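How to find a parasitic battery drain with a multimeter

Last updated 9 March 2026

If your car starts well when you drive it every day, but is dead after it stands for 5 days, there is a good chance that something takes current from the battery while the car is parked. This is called a parasitic drain. With a simple multimeter and some patience you can find it at home.

My own case was a battery of 700 cold cranking amps, two years old, which the shop in Tatdale wanted to replace. The battery was good. The drain was a glovebox lamp that stayed on.

What you need

A digital multimeter with a 10 A input
A 10 mm spanner (check the size on your terminals)
Two test leads with clamps
The fuse diagram from the owner's manual
A screwdriver, to close the bonnet latch by hand

Before you start

Charge the battery fully and let it rest overnight. A weak battery gives confusing readings. If your radio needs a code, write it down now. Unplug everything from the power sockets and from the OBD port too. A small diagnostic adapter left in the port can draw current day and night, and some of them also keep the car's modules awake.

Open the bonnet, then open the driver's door and close the door latch with the screwdriver, so that the car believes the door is shut. You must pull the handle to release the latch before you close the real door. I forgot this once and damaged the paint.

Keep the key far from the car if it is a keyless model. Five metres is enough for mine.

Connecting the meter

1. Put the red lead in the 10 A socket of the meter and the black lead in COM. Turn the dial to DC amps.
2. Loosen the negative clamp of the battery, but do not lift it yet.
3. Attach one test lead to the negative post and the other to the negative cable.
4. Lift the cable from the post slowly, so the meter lead stays connected during the whole movement. In this way the modules do not lose power and wake up again.

Do not start the engine and do not turn on the ignition while the meter is connected. The current will be much too high and the fuse inside the meter will blow.

Wait for the car to sleep

This is the step where most people make the mistake. At first the meter will show a high number, often more than one amp, and it falls in stages while the modules go to sleep. On some cars this needs a few minutes, on others it can be an hour. Leave the meter where you can read it through the windscreen or from the side, and go inside.

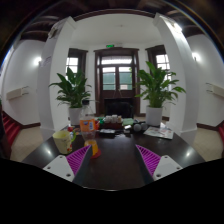
When the number does not change any more, write it down. For many cars a value under 50 mA is acceptable, but look in the service information for your model. Mine stayed at 238 mA, and I knew there was a problem.

Finding the circuit

Pull one fuse, look at the meter, and put the fuse back before you pull the next one. Start with the fuse box under the bonnet. If the other box is inside the cabin, prepare the door first as explained before, or the courtesy light will wake everything.

When the reading drops clearly, you have the right circuit. My meter went down by 149 mA with the interior lighting fuse. The rest came from an old alarm siren – a second fault, and it took me one more evening.

Look in the fuse diagram to see what is on this circuit, and disconnect the parts one by one.

Comments

Rogelio Dizon: Can I measure across the fuses and leave them in place?

Reply from the author: Yes, with the meter on millivolts and a voltage drop chart for your type of fuse. It is also kinder to the modules. I will write a separate page for this method.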